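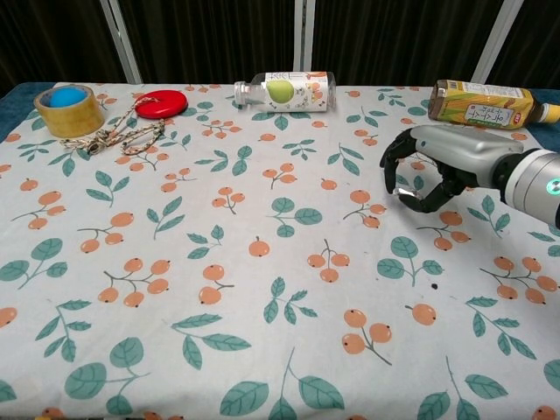 One user wrote in to ask whether the cloth goes on before or after the curtain screen, as the sheet packed with the table gives one order and the sheet packed with the screen gives the other. The order in this section replaces both.

Print this page | E-mail this page

Filed under: Manuals > Tables and Screens > Set-up

We use cookies to remember your region and language. By continuing to browse you accept our cookie policy.

Section 4. Covering the table and placing small items

This section applies to the Gernano rectangular table used with a loose printed cloth and the Jivlow curtain screen. It assumes that the table legs are locked (Section 2) and that the screen poles are assembled and the curtain is hung (Section 3). For the round table, see the separate Arnorent leaflet.

4.1 Dimensions

Table top, long side: 1,737 mm
Cloth, long side: 2,041 mm
Clearance, table to curtain: 100 mm minimum
Order code, replacement cloth: 324

The cloth is longer than the top by 304 mm. Centered, this gives a drop of 152 mm at each end. The short side of the cloth is cut to give a full drop at the front only. With the front drop set correctly, a strip of the table surface stays uncovered along the back edge and is most noticeable at the back corners. Do not pull the cloth back to hide the strip.

4.2 Placing the table at the screen

1. Stand the screen in its final position. Check that the curtain hangs in even vertical folds and that no fold is caught between two poles.
2. Bring the table up to the screen with the long side parallel to the curtain.
3. Stop at the minimum clearance given in 4.1. Measure at both ends.
4. Check that no table leg rests on the curtain hem or on a pole foot.
5. Press down on each corner of the table. If the table rocks, adjust the leveling feet as described in 2.6.

CAUTION: Do not push the table against the poles. The screen is not weighted and can tip backward.

Note: Where two screen panels meet, their end poles stand close together. Place the join near the middle of the table when the room allows it. The clip supplied with the screen fits only at this point.

4.3 Laying the cloth

1. Wipe the table top and let it dry.
2. Unfold the cloth on the table with the printed side up. On the leaf-and-berry pattern the print is the same in both long directions, and either long side may be used as the front.
3. Take hold of the front corners and draw the cloth toward you until the front drop is reached.
4. Move the cloth left or right until the end drops match.
5. Smooth from the center outward with the flat of the hand.
6. Leave the back edge lying on the table top. It is not to be clipped, pinned, or taped.

Creases that remain after step 5 can be removed with a cool iron off the table. Never iron the cloth in place. The table top is not heat-resistant, and marks left by an iron are not covered by the warranty.

CAUTION: Do not fix the cloth with packing tape. The adhesive lifts the print. If tape has already been applied, see 4.6.

4.4 Placing small items

The cloth is loose. Items that roll will carry on rolling if the top is not level, and a cord that catches the edge can draw the cloth with it. Use the following order.

1. Place flat items first. Discs, lids, and coasters lie print-safe on either face.
2. Place tape rolls. A roll may be stood on its side or laid flat. If it is stood on its side, keep it away from the front edge.
3. Place balls. A ball without a stand should be seated in a ring or in the center hole of a tape roll wide enough to take it. The ball may rise slightly above the rim.
4. Place bottles. Close the cap fully before laying a bottle down. Lay bottles toward the back of the table.
5. Place ropes and braided cords last. Keep all loops on the table top.

Note: When a cord is attached to another item, lift both together. Dragging the item tightens any knots in the cord and ruffles the cloth.

Note: Bottles with a label in another language should be sorted by contents, not by label color. If the contents cannot be established, set the bottle apart and do not open it.

4.5 Oil and drink bottles

Bottles of cooking oil or drink may be laid down for short periods only. Check the cap and the cloth under it each time the table is used. Oil stains should be blotted at once with a dry paper towel, working from the edge of the stain to the middle. Do not use hot water on a fresh oil stain.

The clearance behind the table is wide enough for a small bottle to fall through. Turn bottles so that they lie along the table, with the cap toward either end.

4.6 Removing tape from the cloth

1. Clear the table and lift the cloth off.
2. Lay the cloth face up on a hard surface.
3. Fold the free end of the tape back on itself and pull slowly, keeping the tape low.
4. Stop if the print starts to come away. Turn the cloth over and warm the area through the back with a hair dryer on its low setting.
5. Remove what is left of the adhesive with a damp cloth and dish soap. Do not use solvent.

4.7 Untangling a cord

Lay the cord in the open part of the table. Find the free end and work back toward the attached end, opening one loop at a time. Do not pull on the attached item. Braided cord in two colors is easier to follow if one strand is traced by color through each knot. Coil the cord loosely when finished and put it beside the item it belongs to.

4.8 Clearing and storage

1. Remove cords, then bottles, then the remaining items.
2. Shake the cloth outdoors and fold it along the factory creases.
3. Store it flat in the Sarmiento sleeve, printed side in.
4. Move the table away from the screen before folding the legs.

The screen may be left standing. If it is to be taken down, continue with Section 5.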